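Sausages on Sticks – Our Best Tips for an Easy Feed
Posted September 6, 2020

We love a sausage on a stick in this house! No plates, hardly any cutlery, and the kids eat them without a single complaint. I've been doing them for birthdays, footy nights and the odd lazy tea, and a few of you asked me to write down how I go about it, so grab a cuppa.

Picking your skewers

Plain wooden ones are my favourite. Soak them in cold water first if they're going under the grill or on the barbie, or the ends will char. If you're threading sausages that are already cooked you can skip the soaking altogether. I buy the long ones from Breltmont Variety in bags of 179 (such a strange number, I know) and a bag lasts us ages.

Stand the spares up in a heavy cup, somewhere you can reach without leaning over the food. Flat in a drawer they get everywhere, and you will find the pointy end with your thumb.

Threading without splitting

Start from the end of the sausage, right in the middle, and go slowly. A little twist as you push helps heaps. Keep your other hand along the side and well away from where the point might pop out. Straight from the fridge they're firm and behave beautifully – warm ones are softer and want to bend, so let them sit for a bit.

Leave a good handle's worth of bare stick at the bottom. Small hands need more than you'd think!

Setting up the table

A bare, pale table is lovely for this. You can see every crumb, and it all wipes off in one go when you've finished. If you've pushed two tables together, run the cloth along the join as well, that's where the grease likes to hide.

I work straight from the baking tray. One with a raised rim is best, it stops the sausages rolling off and keeps the drips in. Then a clip-lid tub goes next to it, lined with paper towel, and each one moves across as soon as it's on its stick.

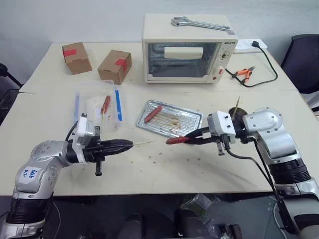

Keeping them for later

Cooled sausages go in the fridge within 2 hours, lid on, with a fresh sheet of paper towel if the first one is greasy. Ours keep happily for a day or two. For a picnic I pack up to 6 in each tub, all facing the same way, with an ice brick underneath.

Cleaning the tray

Brown streaks in the grooves? Hot water, a good squirt of detergent and a sprinkle of bicarb, then leave it while you eat. An old toothbrush gets right along the ribs. Dry it well before it goes back in the cupboard.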